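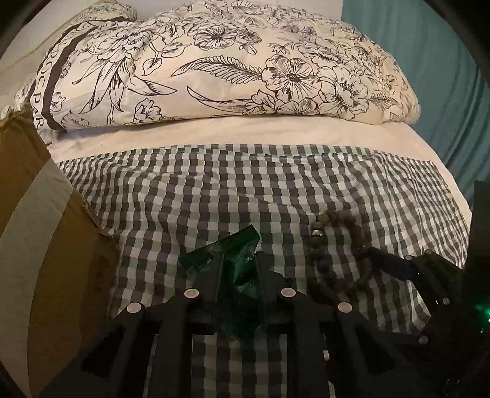
Ticket: Head-to-head totals wrong after June import
Product: Garkudeck match statistics, tennis module
Reported by: Lovisa Haugland
Assigned to: Bjarke Ingvarsson
Priority: Medium
Status: Resolved
Opened: Wednesday, August 5, 2020

Problem
The head-to-head page for players at the Torvik indoor tournament shows more matches than were played. The player page gives the correct career total. Affected pairs all have at least one match that ended in a retirement.

Steps to reproduce
1. Open any Torvik singles draw in Garkudeck.
2. Select a match with the result code RET.
3. Open Head-to-head for the two players.
4. Compare the total with the match list under it.

Expected: total equals the number of rows in the list.
Result: total is one too high for each retirement.

Log

Ingvarsson: Reproduced on the test server. The match table holds 417 Torvik singles records. The head-to-head table was built from the Wusteck feed and has more. Cache cleared, no change. Index rebuilt, no change.

Haugland: Walkovers look fine on my side. They are left out of both totals, as they should be. Only retirements are doubled. Set scores are also correct.

Ingvarsson: Found it. Wusteck sends a retirement as 2 messages, one with the score at the time of stoppage and one with the final status. They share a match ID but have different message IDs. The importer checks message ID only, so both are counted. The match table has its own unique key on match ID, so the second row overwrites the first there.

Haugland: Does this affect the ranking by surface?

Ingvarsson: Yes, if it is set to use head-to-head as the tiebreak. The Grunditz league uses that setting. Please hold the Grunditz export until the rebuild is done.

Ingvarsson: Importer changed to check match ID and keep the latest status. Head-to-head table dropped and rebuilt in batches of 300. First run stopped at record 285 on a blank winner field. Field filled in by hand from the draw sheet, run restarted, finished with no errors.

Haugland: Checked all the pairs on my list. Totals match. Grunditz export sent.

Resolution: Duplicate check moved from message ID to match ID. Blank winner fields now raise a warning and go to the review queue.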